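Lost and found at Jomska Market moves to Broder Street

Friday, February 25, 2022

If you've ever dropped a glove at Jomska Market and never seen it again, I have good news. As of next week the market's lost property desk is moving out of that odd little hatch behind the fish counter and into the old ticket office on Broder Street, and it'll be open on Saturdays at last!

I stopped in this week to talk with Fitriani Entili, who has run the desk since the market reopened, and I came away knowing a lot more than I expected to about umbrellas. The desk took in 3,062 items last year. Up to 600 of those were umbrellas (she lumps the broken ones in with the good ones, so don't hold her to it) and most of the rest were hats, scarves, phone chargers and single earrings. Only 423 things went back to the people who lost them, and that number bugs her.

"People think it's gone, so they don't even ask," she told me. "They come by for something else and see their own hat on my shelf."

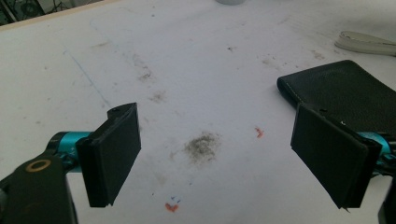 Wallets are the one thing people do come looking for, and usually they come fast. Fitriani says she can tell who's lost one by how they walk up to the hatch. The trouble is that so many of them look the same. A black leather wallet, like the one lying flat on the white surface there, could belong to half the people who buy their lunch at the market, so don't expect to get yours back just by saying "it's black." She'll ask you what's in it. A card with your name is best, but she's handed wallets back on the strength of a punch card from the Oyelaran bakery and a very exact memory of how many punches were left. Cash gets written down in the book when the wallet comes in, and the finder signs next to it.

The new office has a proper counter, a bench and a ramp, which the hatch never had. It also has room to keep things longer. Up to now anything unclaimed got boxed up after 7 weeks. From March on it'll stay put for three months, except food, wet clothes and anything that smells. Keys stay for a year. I asked what the strangest thing on the shelves was and she said a trombone mouthpiece, still waiting, no trombone.

What happens to the leftovers is changing too. Handumska, the thrift store up the hill, has been taking the coats and will go on taking them, but the umbrellas are going to be free to borrow from a rack by the Broder Street door. You take one when it rains and you bring it back – or you don't, and it ends up at the desk again anyway. I took a green one on my way out, as a test, and I do plan to bring it back.
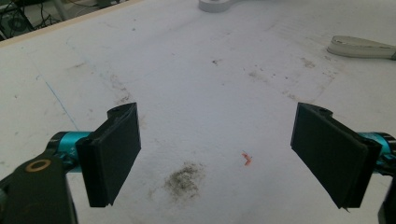 Scuffs, streaks and dust on a white work surface.

Not everybody's thrilled. Gilang Chin sells spices two stalls down from the hatch and he's been the unofficial after-hours desk for years. People leave things with him when Fitriani's gone home, and he keeps them in a drawer under the cardamom. He worries that Broder Street is too far to go for somebody who's only got ten minutes before the bus. "My customers aren't going to walk around the block for a mitten," he said, and he may be right. The market office says stallholders can still hold on to things overnight, and there'll be a pickup every morning before opening. Gilang says he'll believe it when someone shows up. (He also says his drawer is full, so if you lost a tan beret in January, please go see him.)

The old hatch closes at the end of the day Monday and nothing can be picked up on Tuesday while the shelves get moved. The new desk opens Wednesday at nine. Regular hours are nine to five on weekdays and ten to two on Saturdays, closed Sundays. You can call ahead on the same number as before, and if you're asking about a phone, call from somebody else's and be ready to say what's on the lock screen.

One more thing – Fitriani would like whoever turned in the box of wedding photos back in September to get in touch. There wasn't a name on it, and she thinks if she knew which bench it was left on she might be able to figure out the rest.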